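I bought the Ekström countertop oil in May, after the black finish on our kitchen counter started to look chalky near the sink. It comes in a flat tin with a pad tucked under the lid.

## Putting it on

The instructions ask for three thin coats with 18 hours between them. I did the first one after dinner and had the counter back in use two days later. The smell is mild — a bit like crayons — and was gone by the second morning. Leif Lie, who fitted the counter, told me to sand with 1000 grit first. I skipped the 3000 he uses for a last pass and don't miss it.

## How it looks

Even and dark, with no lap marks where I stopped and started. Ploretti's wax, which I used before, left streaks that showed every time the light was on. Fruit lives at the back of the counter in our house, and lemon juice has left one dull spot so far. A second wipe of oil took care of it.

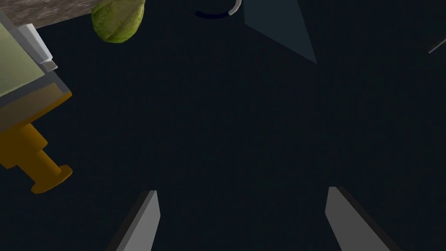 ## Cost and leftovers

It costs more than the Ploretti, but I used less than half the tin. The lid is hard to get off once oil dries in the rim, so wipe it before closing. I'd buy it again.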